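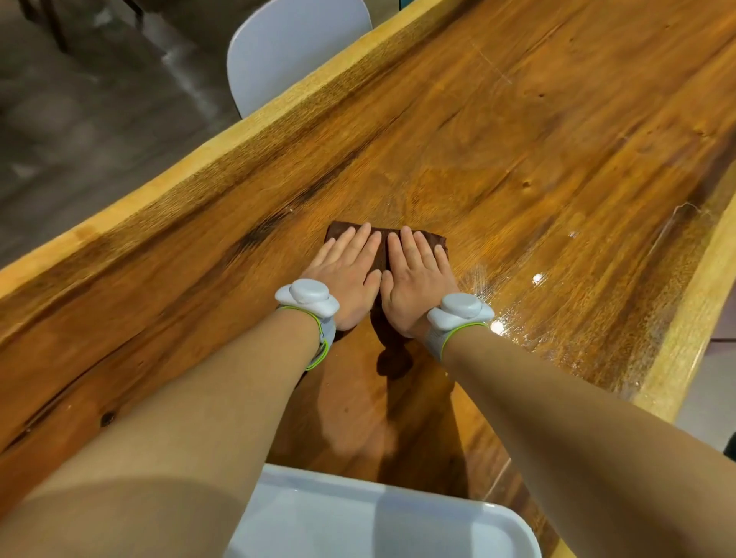

Who should decide how a painter's unfinished work gets shown after she dies? The people who knew which pictures she was done with, if any of them are still around to ask, and failing that a museum willing to put the word "unfinished" on the wall in letters big enough to read.

Search the collection Enter artist, title or keyword Go

October 18, 2018

I went to the Reet Adomaitis show at the Grinness twice. Once in August, once last week. Same problem both times, and I've been grumbling at friends since, so now it's your turn.

Quick background if you don't know her. Painter, mostly of kitchens and stairwells, mostly small. Worked slow. Sold little while she was alive, didn't seem to mind much. Died with a studio full of canvases in every state you can think of, from signed and varnished to three lines of charcoal and a coffee ring. The inventory ran to 1,572 items. Of those, 742 were paintings or something on the way to being paintings. She signed 36.

Thirty-six! That number should be over the door. It's in the back of the catalog, in a footnote, in gray type.

What the Grinness did is hang everything the same. Same pale frame, same spacing, same little card with a title and a year. Most of the titles aren't hers. The years are guesses. You walk into the second room and there's the big stairwell picture, the Plemby one, which she worked on for ages and signed on the front, and right beside it is a gray panel with one yellow patch in the corner. The card calls it "Morning, Plemby." Lovely title. She never called it that. She never called it anything as far as anyone knows, and she may have been wiping a brush.

People stood in front of that gray panel for a long time, both visits. I heard the word "restraint." I heard "brave." Maybe so! I like it too. I would hang it in my hall tomorrow. But restraint is something a person does on purpose, and we have no idea if she did this on purpose. She might have been going to put a whole staircase on it by Friday.

The usual answer is that it doesn't matter. The work is the work, the viewer finishes it, and so on. I believed this at twenty. I believe some of it now. You can get real pleasure from an abandoned picture, and plenty of painters have left things looking rough because rough was what they wanted. Fine. But those painters made a choice, and the choice is part of what we're looking at. When a curator makes it instead, after the funeral, we're looking at the curator.

And there is money in it, lets not be shy. Thirty-six paintings is one tidy show and then it's over. Seven hundred odd is a career, a touring program, a fat book, and a steady supply for Suro, the gallery that handles the estate. I'm not saying anyone lied. I'm saying every vague card in those rooms happens to lean in the direction of more paintings.

The catalog essay by Rūta Žukauskas is better than the show. She knows the studio books and she's careful. She says flat out that Adomaitis scraped down and painted over more than 30 pictures in her last working years, some of them years after friends had assumed they were finished. So, a painter who changed her mind constantly. Who went back. And we're told to take whatever was leaning on the wall the day she stopped as her word on the subject. I don't see how you write that page and then hang that room. Different people, I suppose. Different floors of the building.

I'm not asking for the unsigned stuff to go in a basement. Some of the best things in the building are in the side gallery, the drawings for the Grigaitė kitchen series, all those goes at the same table leg. You can watch her get it wrong. Wonderful. And that room works becuase it's shown as work – studies pinned in order, dates where there are dates, question marks where there aren't. Question marks! On a museum wall. The sky stayed up.

So do that everywhere. Put the 36 in one room and let us see what she thought a finished painting was. Then open the doors to the rest and say what it is. "Left in the studio. Title not the artist's. State unknown." Ten words or so. Costs nothing but a reprint.

Would the gray panel draw a smaller crowd with that card next to it? Perhaps. I'd still go stand there. I would just like to know whose silence I'm looking at – hers, or the phone ringing in the next room and her going off to answer it.

The show's up through the winter. Go on a weekday and start at the side gallery.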